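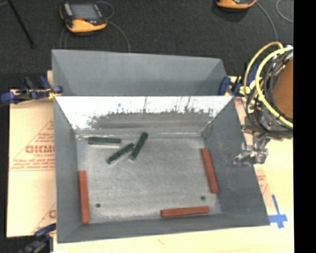 Gripper Evaluation Working Group
Minutes of the meeting of July 28, 2024

Present: Nadja Moser (chair), Brahim Erraji, Salma Bouzid, Marwa Tahiri (minutes)
Apologies: Nabila Slaoui

1. Minutes of the previous meeting
The minutes of the April meeting were approved without changes.

2. Gripper comparison, bin picking
Mr. Erraji presented results for the Vikex and Fondberg grippers. Each was given 800 grasp attempts on the red and green wooden blocks. The Vikex gripper failed on 50 attempts and the Fondberg gripper on 100. Most of the Fondberg failures involved blocks lying parallel to a wall of the bin, where the fingers met the slope before closing. Ms. Bouzid asked whether the approach angle had been the same for both grippers. Mr. Erraji confirmed that it had.

The group agreed that the Fondberg runs should be repeated with the narrower fingertips before a recommendation is made.

3. Controller
Ms. Tahiri reported that the log now holds 3,018 grasp records, including setup runs. Records made before the controller update carry a different time format and will be converted. The chair asked that setup runs be marked separately in all future reports.

4. Cabling
Ms. Bouzid noted that the cable loops at the arm joint limit wrist rotation on the far side of the bin. A shorter cable set will be requested from Dondale. Cost to be confirmed.

5. Actions
Fondberg repeat runs: B. Erraji
Record conversion: M. Tahiri
Cable request to Dondale: S. Bouzid
Draft of the comparison report, sections 1 and 2: N. Slaoui

The date of the next meeting will be sent out by the chair.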